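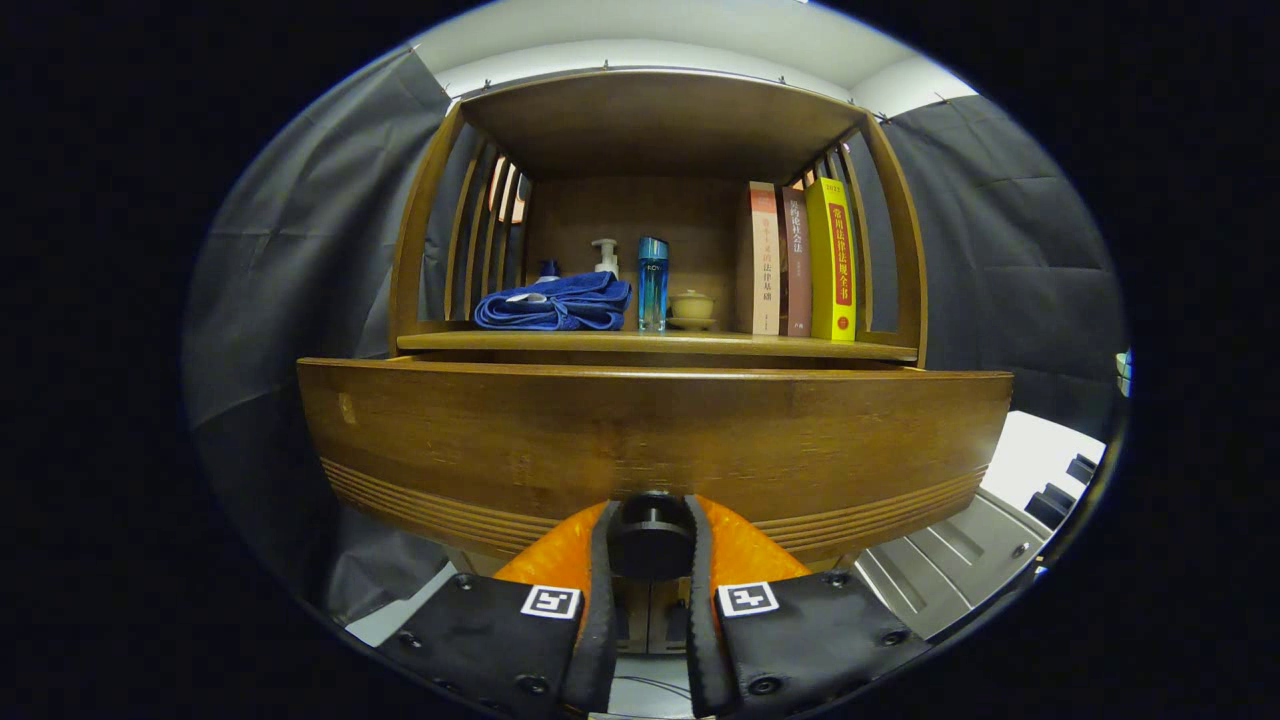
Tundthorpe take the cup after extra-time thriller

What a final! Tundthorpe Ladies came from behind to beat Gasitz Rovers 3-2 after extra time and lift the Malinowski Cup, in front of a noisy crowd of 1,902.

Rovers were ahead inside 11 minutes when Solveig Halvorsen headed in a corner at the near post, and they had the better of the first half. Tundthorpe came out a different side after the break. Felicja Makowska levelled with a lovely low shot from the edge of the box, then set up the second for herself with a run that started inside her own half — easily the goal of the season so far.

Halvorsen struck again in stoppage time to force the extra half-hour, but it was Makowska who had the last word, completing her hat-trick from the penalty spot.

"I've lost my voice and I don't care," said Tundthorpe manager Kwesi Addo. "They ran and ran, and the fans ran with them."

More than 400 supporters had made the trip from Gasitz and they stayed to clap both teams off. The league season resumes in November, when the two sides meet again at Kameo Park.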